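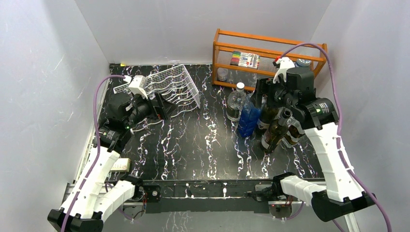 Our project began with a cell that already existed but did not work well. The Murnside cell has two small arms mounted to one metal rail at the front, with white walls on the other sides, and it was built by an earlier student group. When we took it over in April, the left arm lost its connection several times in one afternoon, and the right gripper did not close fully. Our task was to find the causes, repair them, and write a maintenance routine that the next group can follow. The purple cable on each arm was our first suspect. On the left side it runs up along the arm and curves over the top of the wrist, and on the right side it makes a high arc before it comes down along the arm toward the base. The cable must have enough free length for every position of the wrist, but too much free length is also a problem when the arm reaches over tall things such as the brown bottles.

1. Condition at the start

We had no complete documentation. The earlier group left a parts list and a drawing of the rail, but the drawing did not agree with the real mounting holes. Therefore we spent the first two weeks only on inspection. We moved each joint by hand with the power off and wrote down where we felt resistance. After this we ran a simple test program, in which both arms go from the rest position to six fixed points and back.

In the first long test we planned 2,000 cycles. The left arm stopped at cycle 1,448 with a communication error, and after a restart it stopped again much sooner. The right arm finished the test, but its gripper position had a visible offset at the end.

2. Repair of the left arm

We use the Vedis controller board, which reports errors for each joint separately. The report showed that the wrist joint disappeared first, and then the gripper. We exchanged the wrist motor with a spare one and the error stayed, so the motor was not guilty. Next we measured the cable while one person bent it slowly near the elbow. The resistance jumped at one place, 280 mm from the connector. The cable was tied too tightly there and it bent at the same point in each cycle.

We replaced the cable and changed the way it is fixed. Now there is one loose tie at the lower link and one at the wrist, and nothing between them. It looks less tidy than before, and we had a discussion about this in the group, but the test results were clear enough.

3. Repair of the right gripper

Here the cause was mechanical. The screw that holds the finger to the gear had turned a little, and the finger sat one tooth away from its correct place. We took off the housing, cleaned the gear, set the finger again and secured the screw with a small drop of thread lock. The first time we used too much of it and some went into the gear, so the cleaning had to be done twice. After the assembly the gripper zero must be taught again in the Szalai software. If this step is forgotten, the gripper pushes against its own end stop and the motor becomes warm.

4. Maintenance routine

Before each session:
Check that both wrist lights are green after power on.
Move each arm slowly to its highest point and look if the cable is pulled tight.
Push each base by hand. It must not move on the rail.
Look at the connectors under the rail on both sides and press in any loose one.

After every 400 cycles:
Tighten the base screws with the torque key from the Deltaler set.
Close the grippers without an object and compare the finger gap with the value in the log.
Wipe the tabletop with a dry cloth. Do not use spray near the bases.

Once in the semester:
Measure the resistance of both long cables while bending them.
Repeat the full test of 2,000 cycles and save the error report.

5. Result and open points

After the repairs, both arms completed the full test two times without a stop. The offset of the right gripper did not come back in these tests. We could not test the cell for a longer period, because the laboratory was needed for another course.

Two points stay open. The connectors under the rail have no strain relief, and we think they will be the next weak place. We made a bracket in the CAD program, but it is not printed yet. The second point is the drawing of the rail. We corrected the hole positions on the left half only, and the right half still has to be measured.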